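How to Get Through Your First Match as a Referee

Posted 22 June 2019
Filed under: Refereeing, Grassroots football
Read 1237 times

I've had three messages this month from people who have just finished the referee's course and are now staring at a fixture in August with a knot in their stomach. I know that knot! My first game in the middle was an under-13s match between Osorstead and Trerari Juniors, and I blew for kick-off before one of the goalkeepers had got his gloves on. So I've written down what I do now, in the order I do it, and you can borrow whatever suits you.

I'm assuming you're on your own, with club linesmen (usually a dad holding a flag and a coffee) and no assessor. If you've been given proper assistants you'll need a longer chat before the game, and I'll do another post on that.

The week before

Ring or message the home club secretary as soon as the appointment comes through. Ask for the kick-off time, the exact pitch, the colours and who you report to. Get the colours in writing. I once had Skullano in navy and the visitors in black, with me also in black, and we spent ten minutes digging bibs out of somebody's boot.

Check the competition rules for your age group while you're at it. You want the length of each half, the ball size, how many substitutes are allowed and whether they can come back on. Junior leagues differ a lot on this, and the managers will know their own league's rules much better than you do and may be quite keen to tell you so.

Then read this summer's changes to the Laws. There are quite a few and the players won't have caught up with them. The ones that came up most in the friendlies I've done so far:

The ball is in play at a goal kick once it's kicked and clearly moves. It doesn't have to leave the penalty area first, but the opponents still have to be outside the area when it's taken.

A player coming off goes off at the nearest point on the boundary line, unless you say otherwise.

At a dropped ball, one player from the team that last touched it gets it back, with everyone else at least four metres away. If play was stopped in the penalty area it goes to the defending goalkeeper. (No more of that odd business where one side boots it back and everybody claps.)

If the ball hits you and goes in the goal, or changes possession, or starts a promising attack, you stop and give a dropped ball.

Where there's a wall of three or more defenders, attackers have to be at least one metre away from it at a free kick.

You can show cards to team officials now, yellow and red. I hope you won't need to.

What goes in the bag

I pack the night before and I pack double of anything small. 2 whistles, 2 watches, 2 pencils (pens give up in the rain), a coin, cards, notebook, spare laces, flags for the club linesmen, a small pump, a towel and something to eat. The second whistle goes on my wrist. I've only had a whistle fail once, when it filled up with muddy water at a corner, but I was very glad of the other one.

Keep the yellow and red cards in different pockets. I have yellow in the shorts and red in the shirt, so my hand has to travel a bit before I send anyone off. That extra second has saved me from doing something daft at least once.

Write up your notebook page at home if you know the teams. Two columns, a box for each half, a space for goals and one for cautions. Make a little mark for who kicks off. You will forget who kicked off, I promise you, and twenty-two people will be looking at you at the start of the second half.

Getting there

I aim to be at the ground a good three quarters of an hour before kick-off. Walk the pitch. All of it, corners included. You're looking for holes, glass, dog mess, loose pegs, nets that have come away and goals that wobble. Portable goals must be anchored, and if they aren't, you don't start. Don't let anyone talk you round on that one.

If there's something wrong, find the home manager and say what it is and what you'd like done. Nine times out of ten they'll have a bucket or a mallet out before you've finished the sentence.

Next, go and say hello to both managers together if you can. Mine goes like this: name, thanks for having me, length of halves, how subs will work, who's running the line, please look after your own touchline and I'll look after the pitch. That's it. I used to give a proper speech and I could see their eyes sliding off towards the warm-up.

Give the club linesmen a minute too. Tell them what you want from them (usually just ball in and out of play) and tell them you'll give everything else. Ask them to keep the flag up till you've seen it, and thank them, as they've mostly been volunteered by somebody else.

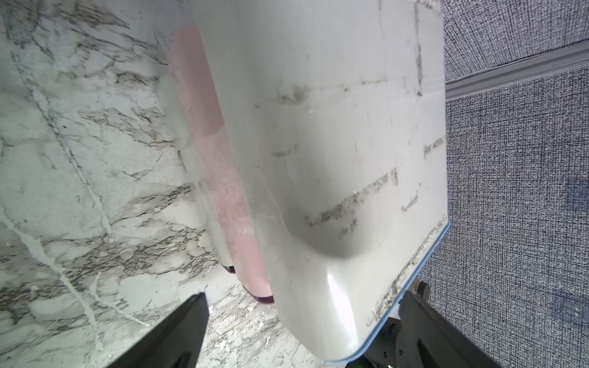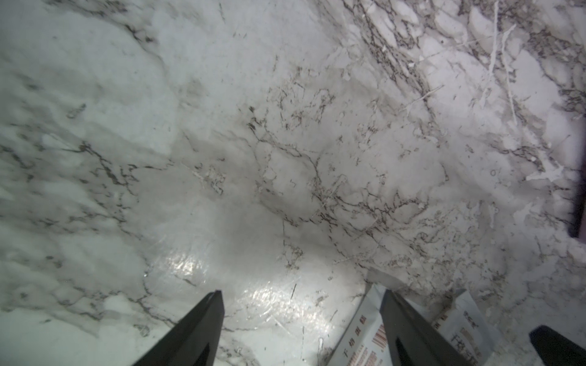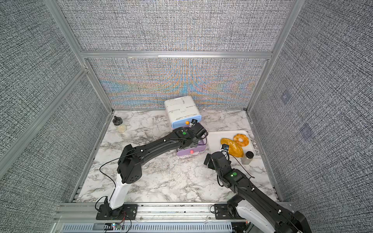
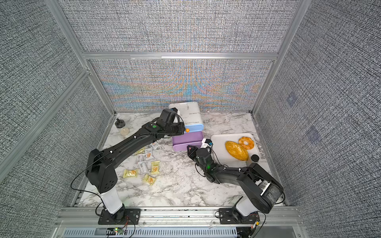

The coin toss and kick-off

Call the captains over with five minutes to go. The side that wins the toss now picks either which goal to attack or to take the kick-off, so if they'd like to kick off, they can. That's another of this year's changes and I've already had a captain tell me I'd got it wrong. Smile and carry on.

Before you blow, look at one goalkeeper, look at the other, count the teams, check your watches, look at both linesmen. Start both watches. I let one run the whole half and stop the other for injuries and hold-ups, so I've always got something to fall back on.

The first ten minutes

Blow loudly! New refs nearly always blow too softly, me included. Go out on the nearest field 200 metres from any house and practise, and you'll find there's a whole range in there: a short peep for a throw-in that needs pointing out, a firm one for an ordinary free kick, and a long hard blast for a bad tackle. Players hear the difference and it does half the talking for you.

Give the early fouls. If there's a little shove in the back after two minutes, give it, even if you might have let it go later on. The players are finding out where your line is and you may as well show them.

Be careful with advantage while you're new. I waited and watched too much in my early games, and by the time I'd decided there wasn't any advantage, the lad on the floor had already got up and gone looking for whoever kicked him. You have a few seconds to see whether it comes to anything, and you can pull it back if it doesn't. In your own half-hour of nerves, the free kick is usually the safer choice.

Where to stand

Run a loose diagonal, from near one penalty area across to the other, and drift off it whenever you need to. You want to see the gap between the two players going for the ball. If you're looking at somebody's back, move. At corners I like to be near the edge of the area on the far side, where I can see the goalkeeper and most of the holding.

Offside is the hard one when you're alone. You can't be level with every pass and the parents are sure that you should be. Get as wide and as close as your legs allow, give what you see and don't guess. Devendra Kandpal, who mentored me through my first season, used to say that if I hadn't seen it I hadn't got a decision to make, and I still mutter that to myself about once a game.

Talking to players

Talk early and keep it short. "Careful, nine." "Leave him now." "That's your last one." Most of the cards I don't show are down to a quiet word while we're jogging back for the restart. I don't do long lectures and I don't wag my finger, mainly because my own kids say it makes me look like a supply teacher.

When a card is needed, slow right down. Get the player away from the others, take the name, write it, tell them what it's for, then show it. Check straight away whether they've already had one. Anjana Jayawardena and I were comparing horror stories after a cup tie at Maurya Park, and we'd both managed to restart a game with a player still on the pitch after two yellows. It can be put right if you notice, but it's a very long walk over to that manager.

Dissent from the side is best dealt with through the manager. Wait for a stoppage, walk over calmly, ask for help. If it's a parent, the manager speaks to them, and you can hold up the restart until it's sorted.

Half-time

Drink something, eat something, stay out of both team talks. Tidy up your notebook and check the score with yourself before anybody asks. I put the kick-off mark in big letters on the back of my hand as well — belt and braces.

Full time and afterwards

Blow when the ball's somewhere harmless if you can manage it. Shake hands with whoever offers, confirm the score with both managers, collect your flags (I've donated four to various clubs by accident) and get your fee before you drive off, if your league pays on the day.

Do any misconduct reports that same evening. Put what you saw and heard, with the exact words used, however rude they were. Leave out what you thought about it.

Last job, and I still do it with a cup of tea: write down one decision you were happy with and one you'd like another go at. Mine from that first Osorstead game says "second-half penalty, good" and underneath "CHECK GLOVES".

If you're starting in August, leave a comment with your age group and I'll try to answer anything that isn't covered here. The post on working with assistants is half written and should be up before the season begins.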